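Marks for the demonstration that isn't recorded

The Nekness course at Turkutville runs for two terms and ends in a marking rubric out of 100. Of those marks, 30 go to the trained policy: does the arm complete the task on its own, on the day, in front of the assessors. The demonstrations the policy learns from carry no marks at all. I think this is the wrong way around, and I would like the weighting changed before the October intake.

Last year's cohort logged 3,438 demonstrations with hand-held grippers. I went through the set from the Trullard bench and found a great deal of data that should have been thrown out on the spot. Grasps began before the pads were square to the object. Episodes ended while the fingers were still closing. Students had been told to collect volume, so they collected volume, and the training run inherited every bad habit in it.

Container lids are a good test of whether a student understands this. A round lid offers two flat pads very little to bear on, and a tab on the rim takes up part of that. The operator has to decide where each finger lands and then do it the same way in every episode, or deliberately vary it and write down the variation.
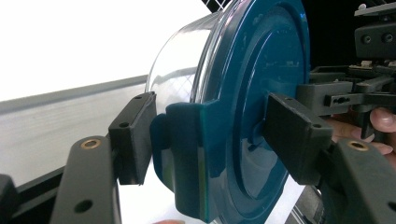 Helmi Lindqvist disagrees, and wrote to say so: marking demonstrations rewards neat handwriting, and a student who produces tidy data and a policy that fails has still failed. The assessors, in her view, should keep judging the outcome and let students discover the cost of sloppy collection for themselves.

I accept the first half. A rubric can be gamed, and grip placement is easy to rehearse. The second half assumes there is time for discovery. Training access on the Hirvonen cluster is limited to 2 runs per team, and by the time the second has finished the grippers are back in the cupboard. The students learn that the policy failed. They rarely learn which episodes were responsible.

My proposal is modest. Move ten marks from the final run to a written data review, submitted before training, in which each team lists the episodes it rejected and the grounds for rejecting them – grip, timing, occlusion, whatever applies. The programme already stores everything needed to check it.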